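Search the notebook
2025-05-02
Posted by Sebastián Ledesma

Finished the condition checks on the Kulik prints before they go to Prekosley for the October hang. Sheet 152 has foxing along the lower margin, worse than the loan form says. I've amended the form and initialled it. The two Trillero etchings are fine but the hinges are old paper tape and will have to come off.

Mount board arrived, 30 sheets, the warmer white. Tapia asked for the cooler one. Rang the supplier and they will swap it if we leave the wrapping on, so please don't open it.

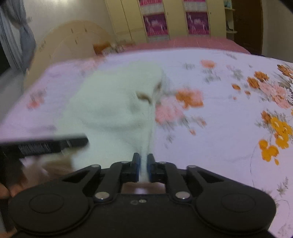 Pale cloth in the gripper, floral sheet under it.

Wheat starch paste batch 2 went lumpy again. Sieved it twice and it is usable for hinges, no good for lining. Next batch: soak overnight, cook for 30 minutes, stir the whole time.

Still to do: glazing for the large Kulik, labels, reply to Prekosley on light levels.

2 comments
Share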